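Workshop tips: getting a two-arm sorting routine to behave in sim

I do most of my tinkering in the evenings, out in the garage with a laptop on the bench, and the simulator gets far more of my time than any real hardware does. The job I keep coming back to is dull as anything – pick up one small thing, put it in the correct bin, don't let the arms tangle. Here are a few habits that have saved me some swearing.

Name your bins by colour in the config, never bin_1 and bin_2. I had those two swapped for most of June and blamed the planner the whole time.

Check arm against arm before arm against table. My planner (a little thing I call Limitz) used to test each arm against the furniture and forget the other arm existed. Both paths came back green and then you'd get one reaching straight across the other. Now I pad the forearms and fingers a bit and run the pair together, every time.

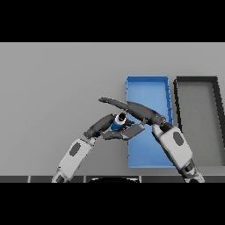
Igor Bednárik wrote in to say he'd go further and give each arm its own half of the table, with a shared strip that only one of them can book at a time. He reckons it cut his failed plans from 871 to next to nothing over a long overnight batch, and I'm keen to try it!

Save your random seeds. I ran 2,598 episodes last winter without logging them and couldn't replay a single one of the odd failures. It's one line of code, so put it in before you do anything else (and write the seed into the file name while you're there, you'll thank yourself at midnight).

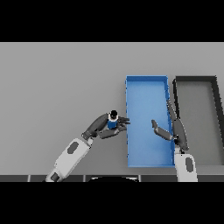 Waypoints are where I've spent most of my tuning time lately. I used to send the gripper straight to the drop point and let the solver sort out the middle, which was asking for clipped rims. These days I add a stop beside the bin and another one above it. With the blue can-shaped thing held just left of the blue bin's wall like that, I want a lift first and the sideways move second, and I want the other gripper out of the bin before either one starts. Aslı Karabulut's tip was to slow the last stretch to a third of normal speed, and my traces look much smoother for it.

Last one: keep your collision shapes simple. Boxes and capsules are plenty for bins and forearms, and my checks got quick enough that I can do 1,000 plans while the kettle boils.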